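The Slow Failure of Sealant

Most of the water that gets into a flat does so through joints. Pipes burst rarely and pumps fail in ways that are noticed the same day. A joint at the back of a worktop can admit a few drops at a time for years, and the first sign is usually a dark line on the ceiling below.

Thư Dương has spent most of her working life looking at those lines. She surveys kitchens and bathrooms for Mạch, a small building pathology practice, and for the past two years her main job has been Fimdale, an estate of low-rise blocks on the northern side of Timville. The estate has 2,465 flats. Every one was fitted with the same kitchen, and nearly every kitchen was sealed by the same method in the same building season.

The method was ordinary. A worktop was scribed to the wall, pushed back as far as it would go, screwed down through the carcass and finished with a bead of sealant along the rear edge. The specification called for a bead six millimetres wide. It did not give a depth, and it did not mention a backing strip.

Depth matters more than width. Sealant is meant to stretch between two faces, the wall and the worktop, and to be free everywhere else. If it also grips the bottom of the gap, it is held on three sides and can no longer stretch evenly. The strain collects at the edges, where the bead is thinnest, and it begins to peel. A foam strip pressed into the gap first prevents this. It costs very little and takes a minute or two to fit.

Most fitters leave it out. Khải Mai, who trained as a joiner and now runs site work for the repair contractor Ellness, says he was never shown one as an apprentice. "You were taught to get a clean line," he says. "Smooth it with a wet finger, pull the tape off, go home. What was behind the line was your own business."

The wet finger is a problem in itself. Water or washing-up liquid on a tool stops the sealant dragging, but if it runs ahead of the tool it gets between the bead and the surface, and the bead will not bond there. Dương finds these spots by running a thin plastic blade along the joint with very little pressure. On a sound bead the blade slides. On a poor one it slips underneath.
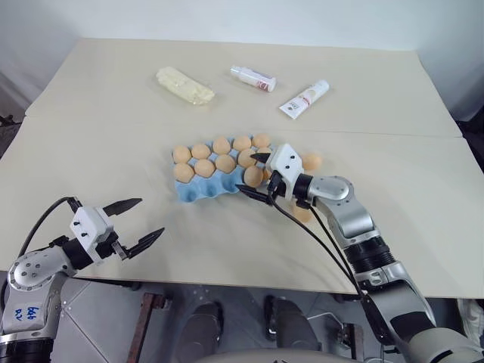 Movement is the other half of the subject. Wood-based boards swell and shrink with the moisture in the air, and they do so every year whether or not any water has reached them. Across the depth of a normal worktop the change may be a millimetre or more between a dry winter and a damp summer. Where a top is made up of two panels, the straight seam across the middle is a second place to check, and it gets less attention than the wall edge because it looks finished. A surface can be kept tidy, with a wrapped loaf or pastry, a spray bottle and a tube lying on their sides towards the back, and the joint may still deserve a blade along it. Dương checks seams first, then corners, then the long run at the wall.

Corners fail in a particular way. Two beads meet there at a right angle, usually laid a few minutes apart, and the second does not always knit with the first. The result is a pinhole, often too small to see from standing height. Water spilled on the worktop finds it by creeping along the bead. The practice's test is a strip of absorbent paper pushed up from inside the cupboard and left in place while a measured cup of water is poured along the back edge. The paper is read after 36 minutes, an interval chosen because it lets the surveyor finish the bathroom in the meantime.

The choice of material is discussed a good deal in the trade and matters less than is supposed. Silicone remains flexible for a long time and resists mould if it contains a fungicide, although the fungicide washes out. It cannot be painted. Acrylic can be painted and is easier to tidy, but it shrinks as it dries and will not take much movement. The hybrid types bond to damp surfaces and cost more. Any of the three will do badly over dust, grease or the remains of an older bead.

Old silicone is the worst of these. New silicone does not stick to it with any strength, yet laying fresh over old is the most common repair on the estate. Dương has cut out joints with four layers in them, each a slightly different white. Water moves between the layers and comes out some distance from where it went in, so that the stain below gives a false position for the leak.

Removal is slow work. Ellness allows seven metres per fitter per day, including the cutting, the chemical remover, two wipes with solvent and the drying time. Mai regards the figure as fair for kitchens and optimistic for bathrooms, where the old bead tends to run behind the bath lip and has to be drawn out with a hook. Baths are filled before sealing, so that the joint cures at its widest, and are left full overnight.

The cost is mostly labour. A cartridge of good sealant will do several kitchens. Access takes longer than either: tenants must be in, cupboards must be emptied, and the worktop must stay dry until the bead has cured, which in a cold flat may take more than a day. Fimdale's programme began in April with the ground-floor flats, on the grounds that their kitchens were the easiest to reach. Dương had argued for the top floors, where a leak has the furthest to fall. The order was changed after the first block.

Her current work is on records. The original drawings show the kitchens but give no joint detail, and earlier repairs were logged only as "reseal". The new forms ask for the gap width, the depth of the bead, the material, and whether a backing strip was fitted. Mai's fitters complete them on site, and he sends back any form with the depth left blank.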